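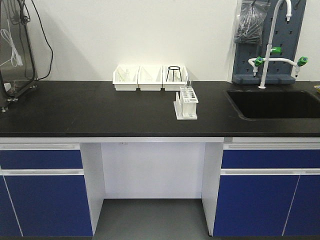
Bench 2 at the Skemitz teaching lab, with the test tube rack out front and the bins along the wall.

24/02/2021 - Humdale's lab automation group has started its second round of example gathering at Skemitz, and this time the job is glassware. Tubes into racks, tubes out of racks, tripods back in their bin. Over and over.

The target is 976 recorded runs by the end of the spring term. First round, back in October, stopped at 70 when the building closed for heating repairs. Those runs were kept but most won't be used - the bench layout was different then and the rack sat too close to the wall.

Yurani Cuervo is running the sessions. She wants variety more than speed this time.

"In the fall we put the rack in the same place every time and the system learned the place, not the rack," she said. "Move it a hand's width and it was lost. So now we move it."

Rack left, rack right, rack turned a quarter. Blinds up, blinds down. Each run starts from a written card that says where things go, and the operator guides the arm through the task by hand control from the next room. Fumbled runs are saved too, tagged seperately. Cuervo says the near misses are worth having, especially the ones where the operator recovers and finishes.

Clear glass is the hard part. A thin tube on a black counter may show up as one bright line and not much else, and inside a white bin it can be harder still. The group looked at putting colored tape on the tubes and decided against it. Real labs don't tape their tubes.

The sink stays in too. There was talk of covering it up for the recordings, but the people who'd end up using the system, Lehtinen's sample prep staff in Grastitberg, asked for a normal bench with a normal faucet in the way. Nothing in the current set of tasks uses water. That may come later.

Sessions run mornings only, students have the room after lunch. A good morning gets through 100 runs, a bad one a lot less. Resetting the counter between runs takes longer than the runs themselfs, and the group is looking for two more people to help with that part. Paid, no experience needed, must be ok with standing. Ask at the Humdale desk on the ground floor.

A first training pass is planned once half the runs are in. It will be tested on a bench the system hasn't seen before, probably the one in Grastitberg, though no date has been set and Lehtinen still has to free up the space. Cuervo said results from that test will be posted whether they're good or bad.

Anyone using the room in the afternoon is asked to leave the bins where they are and not to wipe the position marks off the cards.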